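Okay, snack table thread! I've been putting together the food table for our block's swap night at the Pirkelitz building and I have become a person with opinions about trays. Buckle up.

1/ Background: we do this every October. Everybody brings stuff to trade (books, lamps, jackets, one time a canoe paddle) and there's a table of food so people stick around and talk. Last year the food was a pile of bags on a bench. It got eaten, sure, but you had to dig for everything and half the crackers ended up as dust.

2/ So this year I said I'd set up a real table. Budget was 229 dollars for everything, food included, and I'm thrilled to say I came in under, with enough left for a second round of ice.

3/ First discovery: HEIGHT. I had no idea how much difference it makes. When everything lies flat, a table looks like a yard sale. Put a couple of things up on tiers and suddenly people can see what there is from across the room.

4/ The clear acrylic stands are my favorite thing I've bought in months. You can see right through them, so they don't make the table look crowded, and they wipe down with a damp cloth in seconds. (Don't use anything scratchy on them – I learned that on the first one.)

5/ A bottle rack with two levels is the one I'd tell everybody to get. The back row sits higher than the front row, so every label faces out and you can grab any bottle without knocking over its neighbor. I wanted one of these for my own kitchen before I'd even finished setting it up!

6/ Second discovery: baskets. I got mine at Sevell, the secondhand place by the bus depot, and I went in for one and walked out with an armful. They hide a multitude of sins. Foil containers look like leftovers when they're sitting on a bare table, but stack them in a wicker basket and they look like a picnic.

7/ Okay, picture time. Cokes at the back, snacks up in the corner, a sandwich over on the right:
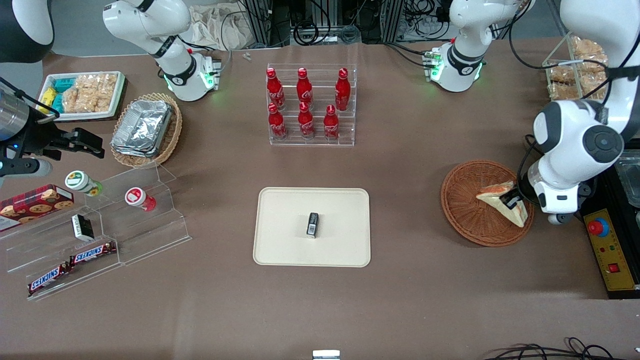 The snack table, with a sandwich triangle right over the basket.

8/ I love that red-brown basket so much. It's the warmest color on the whole table next to the Coke bottles, and I think the two of them together are what makes it look like a party.

9/ Sandwich talk! Triangles, always. I will not be moved on this. A triangle gives you a pointy end to start with and it's the right size for somebody who's holding a paper plate and a lamp. Cut them with a bread knife, wipe the blade every few cuts, and line the basket with a clean napkin or parchment before the first one goes in.

10/ Snack packets and the clear bags of puffed crackers went together in one white tray. I tried them in separate bowls at home and it took up way too much room. In a tray they sort of hold each other up, and when it runs low you just shuffle everything to the front and it looks full again.

11/ Somebody asked about the big beige tray in the middle. I like having a landing spot in the center of a table! Mine's a good one for whatever needs a home later – cookies, fruit, the cake somebody always shows up with and didn't mention. If you fill every inch at the start you'll be balancing that cake on a chair.

12/ Napkins: I bought a pack of 500 from Vovwood and I regret nothing. Last year we had 100 and they were gone in the first hour. The leftovers will live in my hall closet until next October and probably the October after that.

13/ Things I'd change: I want little cards saying what's in each sandwich. I also want a darker cloth on hand for the next time we use a lighter table. The brown tabletop is so nice with the wicker that I skipped a cloth altogether, and I'm really happy I did.

14/ A few of you wanted to know where the acrylic came from. It's a shop called Zeng, on the second floor above the key cutter. They have tiered stands in more sizes than I knew existed, and they'll let you bring in a bottle to check that it fits. Bring the bottle!! They come in different widths and you don't want to find out at home.

15/ If you're doing one of these yourself, lay it all out the night before with everything closed and wrapped. Then walk up to it from the door the way a guest would. I moved the drinks twice doing that, and the sandwiches once. Cold things go out last, obviously.

16/ Send me your snack table pictures please, I want to see all of them. Especially if you've found a good way to do dips, which I still haven't figured out.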